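Last updated: Wednesday, March 30, 2022

So I finally made it to the open day at the old Nesen lock and key works! I've been meaning to go for years (it's only 13 miles from my house, which is embarrassing) and this time I put it on the calendar and dragged myself out of bed for the early slot.

Doors opened a bit late, but there was coffee and everybody was in a good mood. 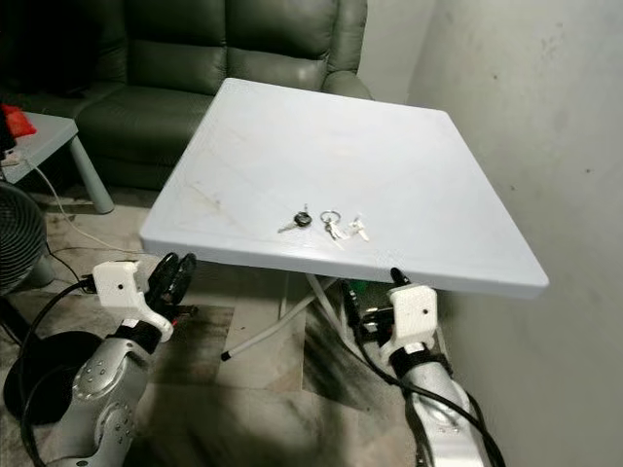
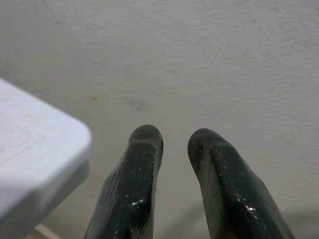 The tour starts in the pattern room, and I could have stayed there all day. They have 352 blanks hanging on the back wall, all labeled by hand, and our guide let us take a few down and compare them. Did you know how different two keys can be when they look exactly alike to you and me? I sure didn't. She had us line up a pair and run a thumbnail along the cuts, and yep, you can feel it.

After that came the cutting floor. It's LOUD. They give you foam earplugs at the door, so wear them. The big Zenatex machine in the corner was running that morning and it throws little curls of brass all over the place - I found one in my shoe when I got home. Our group was only 7 people, so we got to stand pretty close and ask a ton of questions.

My favorite stop was the repair bench, where they open up old padlocks people send in. One was a Tanoli from a boat shed, rusted solid, and they had it in pieces before I'd finished my cookie.

Lunch was in the Nirkance building across the yard. Soup and a roll for 4 dollars, and the soup was good! The roll, less so. Get there before noon, the line goes out the door.

Parking is free but the lot is tiny, and the bus stops right at the gate. They're doing another open day in August and I've already signed up, this time for the afternoon safe-opening demo.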